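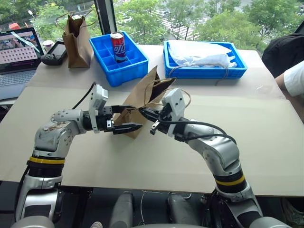
1/ Paper bags: a moan in several parts

Every shop on the Flanthorpe high street has gone over to brown paper carriers with twisted handles, and I'm told I should be pleased. I have questions.

2/ A paper bag will not stay open. Stand it up and the mouth closes. Lay it on its side and you need one hand to hold the rim and one to fill it, so what are you filling it with, your teeth?

3/ Rakmont say theirs will carry a full shop. Their leaflet has a drawing of a smiling bag with a leek in it. A leek! Put in a few cans of pop and see how the bottom feels by the bus stop.

4/ "Reuse it 35 times," says the Eltero one. I have kept a tally on the larder door since July. My best bag got to six, and by then one handle was mostly tape.

5/ Someone will say buy the thicker ones. I did. A box of 400 from Stankevičius, split with my sister, and yes, they're better. They also take up half the cupboard and I've got 137 left, which I now have to store in other bags.

6/ The handles are the one bit I'll defend. Twisted paper is kinder on the fingers than those flat strips that fold over and cut you in two.
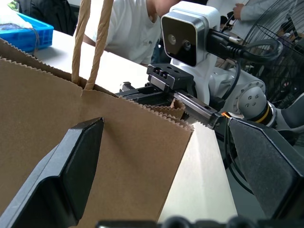 7/ The top edge is another matter. Why the little saw teeth? They snag on jumpers and they're where the tears begin, at least on mine. A folded rim would cost a penny more and I'd pay it.

8/ And the creases. Once the front has a dent in it you never get it flat again. I've tried under a dictionary, and under the mattress from Sunday to Wednesday. Same dent.

9/ Someone has replied that a crumpled white plastic bag in a tray is hardly a better sight. Fair. But I can stuff that in a coat pocket and it'll still be a bag when I get it out in the rain.

10/ I'm not asking for the old ones back. I'd like whoever writes "strong and reusable" to carry two of these home up Flanthorpe hill in drizzle, with potatoes.

11/ Tally update: the taped one has gone in the recycling. Starting a fresh one tomorrow.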